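Reuse of the Havow Print Works as a Cultural Quarter: Space Planning Study
Student project report, final version

1. Purpose
The project tested whether three small cultural bodies could share the former Havow print works without extending the building. The bodies are a textile archive, a community theater and the Savora language school. Each now rents separate premises and pays for a lobby, a loading area and storage that stand idle for much of the week. 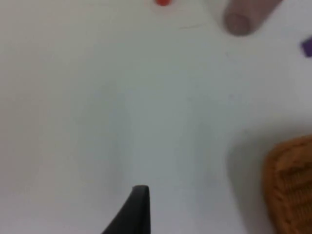 Page last changed: August 2019

2. Method
Room schedules were collected from each body and entered on one sheet. Rooms were then sorted by ceiling height, noise and public access. Shared use was allowed only where opening hours did not overlap by more than 12 hours a week. Fire exits were checked against the existing stair positions – no new stairs were assumed.

3. Ground floor
The press hall becomes a performance room of 500 square meters. The archive takes the former paper store on the north side, which has no windows and a stable temperature. Both open onto a single lobby on Rawat Street. 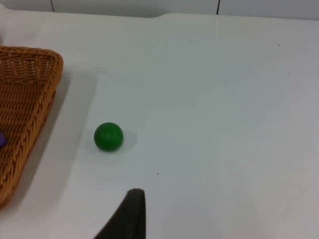 Fig. 2. Tabletop with wicker basket.

4. Upper floor
Classrooms occupy the old composing rooms. Two partition walls are removed and one is added. The largest room seats 33 and can be booked by the theater for rehearsals after classes end. Sound transfer through the timber floor remains the main problem. A floating floor would solve it but lowers the headroom at the east door below the accepted limit.
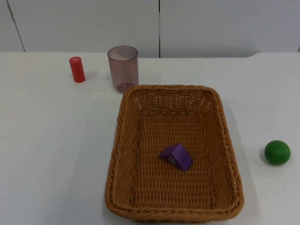

Jeptoo Bakilana
Student author, space planning and drawings

5. Findings
The shared plan fits within the present walls. Storage is the weak point: the theater asked for scenery space that the building cannot supply, and off-site storage was left out of the cost sheet. Delivery access from the Vendex yard depends on a right of way that has not been confirmed. A measured survey of the roof is planned for September.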